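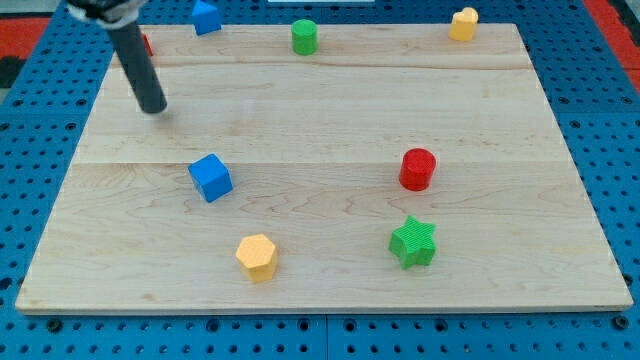 Weronika Sikora
Posted 2020-10-30
With respect, I would not recommend mineral oil alone for a maple board used with colored blocks. Our center applied it to nine boards in May, and the surface marked within weeks. The Sitlow hard wax has held up better.

hmyen
Thank you. My original question concerned the joints as much as the finish. The faint lines where the strips meet are visible on ours, and I need to know whether the board should be withdrawn from the play area.

plattner_supply
A visible seam is normal in a joined board and is not a defect. Run a fingernail across it. If the nail does not catch, the board may remain in use.

Weronika Sikora
I agree on the seams. Our policy is to withdraw a board only when an edge has lifted.

estura363
I must disagree about the wax. Wooden cylinders and cubes slide more easily on a waxed top, and younger children become frustrated when a tower shifts. We returned to bare maple, sanded lightly once a term – the blocks stay where they are put.

Weronika Sikora
Bare maple takes up color from painted blocks, red in particular. Has this not been a concern at your site?

estura363
It has, on two boards. Both were sanded clean. I consider that acceptable.

hmyen
Noted. I will leave one board bare and wax the other, and report to this thread at the end of term. Please continue to post any records you hold on staining.

Hui-mei Yen
Room Coordinator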